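Section 2: Bagging up your refill pieces

Okay, so your Itemgate craft box is open and there are bits everywhere. Mine looked the same! I wrote this part of the guide after packing my own set the wrong way for most of February, so please steal my shortcuts.

You'll need the zip-top bags from the side pocket, the refill pieces, and a tabletop you don't mind getting a few marks on.

1. Sort the pieces by color family if you like, or just mix them. I mix them (life is short, and the crinkly ones look cheerful together).

2. Stand a bag up, fold the top edge back over your fingers, and drop the pieces in a little at a time. Stop while there's still a good strip of empty plastic under the zipper.

3. Push the pieces down with the flat of your hand – gently – and let the extra air out.

4. Take hold of the bag at both top corners and pull until the zipper edge straightens. It's so much easier to line up the two sides when the bag is snug.
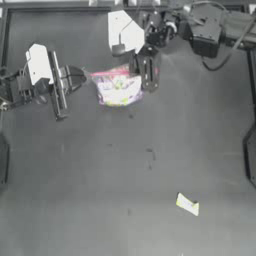

Bag held up by both sides, with the contents down in the rounded bottom.

5. If the bag has twisted, lay it down, smooth it out and start again from one corner. Press along the seal with your thumb, then go back over it once more. I always find a gap on the second pass.

6. Write the refill number on a slip of paper and keep it with the bag. The mixed color refill is 638 and the plain white is 131.

Note: Paper slips love to wander off across the table. Check for strays before you put the lid on the box.

Caution: Don't yank the corners hard to get the bag open. The plastic can split right beside the zipper, and then you're stuck with tape. Keep empty bags away from babies and small children too.

Şükran Saraç at our Camstead shop keeps spare bags behind the counter, so just ask her if you run out. Storing the filled bags is in Section 3.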